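Zu Besuch in Stumham: Wo Roboterarme das Aufräumen lernen

19. Dezember 2021

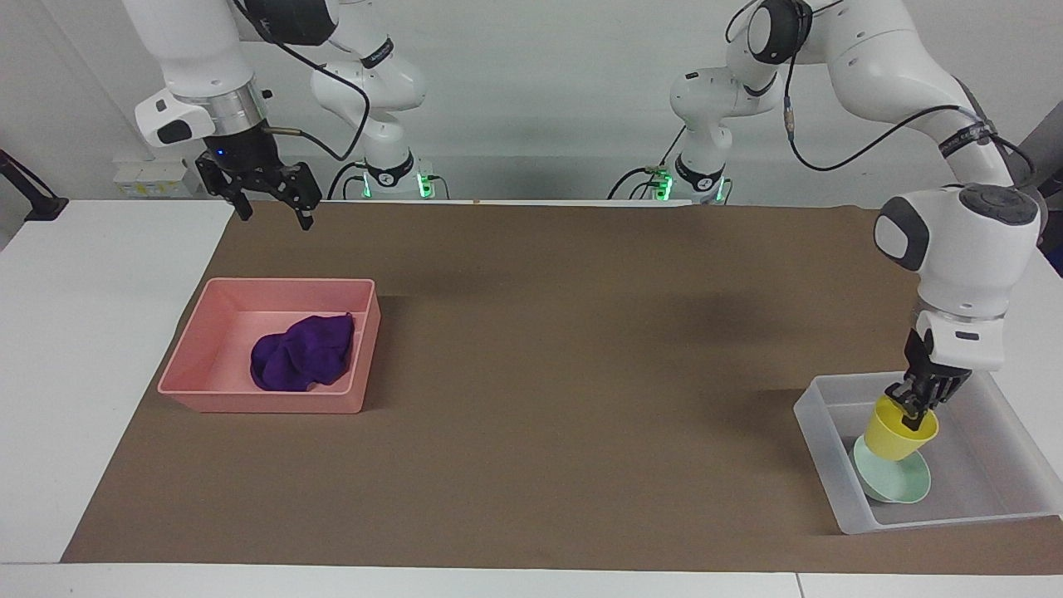 Arbeitsplatz mit zwei Armen: der gelbe Becher im Greifer, links die rosa Schale mit dem Tuch.

Im März hatten wir bei Rutberg angefragt, jetzt hat es mit dem Termin geklappt. Die Firma sammelt in Stumham Beispiele für ein lernendes System, das später einfache Handgriffe im Haushalt übernehmen soll. Die Führung ging über zwei Stockwerke und dauerte mit Fragen den ganzen Vormittag.

Die Räume im Erdgeschoss sind nüchtern: Tische, helle Wände, an jedem Platz zwei Arme. Gesteuert werden sie von Menschen. Die Bedienerin an unserem Tisch führte beide Greifer mit den Händen über ein Steuergerät, und das System zeichnete Bewegung und Kamerabild gemeinsam auf. Ein solcher Durchgang heißt im Haus »Episode«. Er beginnt mit einem Tonsignal und endet, wenn die Aufgabe erledigt ist oder abgebrochen wird.

Die Aufgaben klingen banal. Geschirr kommt in eine durchscheinende Kunststoffwanne, Stoff in eine flache Schale. Gerade Tücher gelten als unangenehm, weil sie nach jedem Ablegen anders liegen. Becher werden am Rand gefasst, ein Finger innen, einer außen. Bei Schüsseln gibt es dafür keine feste Vorgabe, das entscheidet die Person am Steuergerät.

Eine Schicht an einem Tisch umfasst 30 Episoden, davon bleiben nach der Durchsicht im Schnitt 28 übrig. Verworfen wird, wenn etwas vom Tisch fällt oder die Aufnahme stockt. Für die Aufgabe, die wir gesehen haben, lagen am Tag unseres Besuchs 874 Episoden vor. Ab 300 wird zum ersten Mal trainiert, danach wird gezielt nachgesammelt, was dem System noch schwerfällt.

Im Obergeschoss sitzt die Durchsicht. Dort läuft ein Programm namens Fedon, mit dem jede Episode in Abschnitte geteilt und beschriftet wird — Greifen, Heben, Ablegen. Die Arbeit ist eintönig, das wurde offen gesagt, und die Plätze werden deshalb mittags getauscht.

Den zweiten Raum mit dem Projekt Sulemana konnten wir nur durch die Tür sehen. Dort geht es um Wäsche, Fragen dazu wurden nicht beantwortet.

Anfahrt: vom Bahnhof Stumham zu Fuß, Besuchereingang auf der Hofseite. Gruppen bitte vorher anmelden, geschlossene Schuhe sind Pflicht.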